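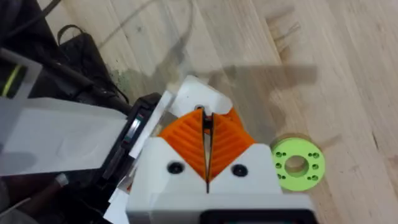 Wrist camera view of the Zallitz fingers over the floor, with the six-hole ring to the right.

Zallitz Finger Set, orange, ridged
For parallel grippers and floor-level pickup research

The Zallitz finger set grew out of a question we kept asking ourselves at the Werarham workshop: if you only have one small camera, and it rides along at the wrist, how much of a picking job can a robot learn from that view alone? We wanted fingers that the camera could always find, that would hold a thin printed part without a fuss, and that a student could swap over a lunch break. We are very fond of how they came out, and we hope you will be too.

Each set is a matched left and right finger in bright orange. The gripping faces carry slanting parallel grooves that form a chevron pattern, and we spent far longer on those grooves than we ever planned to. Straight ridges across the finger let a flat part slide sideways if it was picked up a little crooked. Slanted ones gave us a much steadier hold on the same part, and they still let go cleanly when the fingers open.

The color is part of the method too. Orange stands out well against pale wood, white housings and black cable, so the learning software gets a clear idea of where the fingertips are without any stickers or markers. (We did try a gray set early on. It looked very smart on the bench and was miserable to work with.)

How we tested them

The test part is a lime-green ring with a large center hole and six small holes spaced around it. It's a friendlier object than a cube for this kind of work, as there are several sensible ways to take hold of it. You can pinch the outer edge and the inner edge together, with one finger inside the big hole, or you can close across the whole ring if your gripper opens wide enough.

Our method is a plain one. A person guides the arm through a pickup, the wrist camera records it, and the policy is trained on those recordings with no overhead camera and no map of the room. For the Zallitz study we collected 1558 guided pickups on an ordinary plank floor, in whatever daylight we had. We left cables and bags lying about on purpose, and let the arm throw its own shadow across the boards. People often tidy all of this away before they record, and we used to do the same! The trouble comes later, when somebody sets a backpack down beside the robot and the whole thing goes looking for the ring in the wrong place.

After training, we ran 194 trial pickups with the ring placed by hand in spots the arm had not been shown. With the Zallitz fingers fitted, the arm lifted the ring and held it clear of the floor in about 160 of those trials. Most of the misses came in strong light, where the boards wash out toward white and the edge of the ring is harder to pick out. A few happened when a finger landed squarely on the rim and pushed the ring along the floor. We would dearly like to get rid of that second kind, and a slimmer fingertip is on the bench now.

Pankaj Rawat designed the fingers and ran most of the trials, and he wrote the setup notes that come in the box. They are longer than they need to be, but they are good company if you are fitting your first set.

What's in the box

Left and right Zallitz fingers, orange
Mounting screws, plus spares
One six-hole test ring, lime green
Printed setup notes
A card with the download address for the ring drawing and the trial log

Fitting

Power the gripper down and open the jaws by hand. Take off the old fingers, slide the new pair onto the jaw mounts, and start the screws on both sides before tightening either one. Close the gripper slowly and look straight down between the fingers. A narrow, even gap is what you want to see. If it is wider at the top than the bottom, loosen the left finger, press it flat against its mount and tighten it again.

Run your camera check once the fingers are on. Both fingertips should stay in view all the way from fully open to fully closed.

Will it fit my arm?

The set is made for the Rornden parallel gripper, versions 2 and 3. Owners of other grippers are welcome to write to us with a drawing of the jaw mount, and we will tell you frankly if an adapter is worth the trouble. The test ring can be used with any gripper you like, and we sell it on its own in packs of 3.

Care

Brush the grooves out every so often, particularly if you work on the floor as we do. Grit settles into them and you will feel the grip getting weaker. A dry toothbrush does the job nicely. Please don't leave the fingers clamped shut over a long break, as the tips can take a slight set.

Orders placed through the Werarham shop page are packed by the same people who run the trials, so if you have a question about the method, put it in the order note and we'll slip an answer in with the parts.

Page last updated 6 April 2018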